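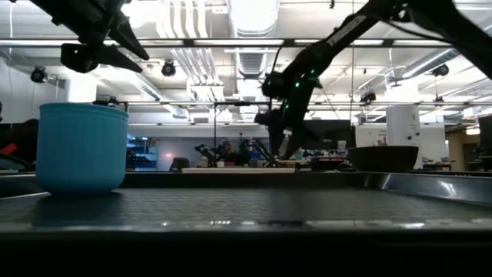

*Diapositiva 1. Puesto de dos brazos, con un vaso azul claro y un cuenco negro sobre la mesa.*

## Notas del ponente: el puesto de vajilla de Oltarham

6 de diciembre de 2019. Duración prevista: 21 minutos, más preguntas. Dejar la diapositiva 1 durante toda la introducción.

**Apertura**

- La charla trata de cómo cambia un turno cuando la clasificación de vajilla pasa a dos brazos. La selección del hardware queda fuera.
- Señalar el vaso: borde grueso, más ancho arriba que en la base. El cuenco es bajo, ancho y oscuro. Son dos geometrías distintas y cada una pide un agarre distinto.
- Mencionar los reflejos de las luces en el tablero gris. Un cuenco negro sobre superficie oscura deja poco contraste; volveremos a ello en la diapositiva 4.

**Diapositiva 2. Situación de partida**

- Oltarham lava y reparte vajilla reutilizable para comedores de empresa. Antes del proyecto, la clasificación a la salida del túnel de lavado era enteramente manual.
- Ocho personas por turno. Rotación entre carga, clasificación y embalaje cada 50 minutos.
- La clasificación era el puesto con más quejas de hombro y muñeca. También era el único donde se podía hablar con el compañero de enfrente. Las dos cosas salieron en las entrevistas previas.

**Diapositiva 3. Reparto de tareas**

- Brazos: coger, orientar y apilar las piezas de las referencias dadas de alta en Brovura (el software de célula).
- Personas: inspección de grietas y restos, retirada de piezas ajenas, alta de referencias nuevas, rearme tras parada.
- La inspección sigue siendo humana por decisión del proyecto. Explicar el criterio: una pieza sucia que llega al cliente cuesta más que una parada de la célula.
- No leer la tabla entera. Detenerse en la fila «rearme».

**Diapositiva 4. Paradas**

- En agosto se registraron 105 paradas con intervención de operario. Categorías: agarre fallido, pieza no reconocida, pieza encajada en otra.
- Los cuencos oscuros se concentran en la segunda categoría. Se modificó la iluminación y se repitió la calibración; los datos posteriores están en el anexo.
- Cada intervención interrumpe la inspección. El operario deja una tarea de atención continua, resuelve la parada y vuelve. El cuadro de productividad no recoge ese coste.

**Diapositiva 5. Cambios para la plantilla**

- Carga física: menor en clasificación, igual en embalaje.
- Ritmo: antes lo fijaba el grupo; ahora lo fija la célula. Es la observación más repetida en la encuesta interna.
- Categoría profesional: el rearme y el alta de referencias no figuraban en la descripción del puesto. En Oltarham se hicieron durante meses sin complemento. Decirlo sin suavizar.
- Formación: el módulo de Ulden cubría seguridad y arranque. Faltaba diagnóstico, que se aprendió a pie de máquina.

**Diapositiva 6. Comparación con Sorensen**

- Misma célula, distinta organización: en Sorensen una persona por turno queda asignada a paradas y no inspecciona.
- Resultado: inspección más estable, pero puesto más aislado. Se corrigió rotándolo a mitad de turno.
- Aviso: las dos plantas no manejan las mismas referencias. No presentar la comparación como ensayo controlado.

**Diapositiva 7. Recomendaciones**

1. Redactar la nueva descripción de puesto antes de la puesta en marcha.
2. Registrar el tiempo de intervención por persona además del tiempo de célula.
3. Permitir que el operario reduzca la velocidad sin autorización previa.
4. Incluir diagnóstico básico en la formación inicial.

**Preguntas probables**

- *¿Hubo despidos?* No. Dos puestos de clasificación pasaron a embalaje. Las bajas voluntarias del periodo no se cubrieron.
- *¿Plazo de amortización?* Remitir al informe económico. No dar cifra en sala.
- *¿Vidrio?* Fuera del alcance de esta fase.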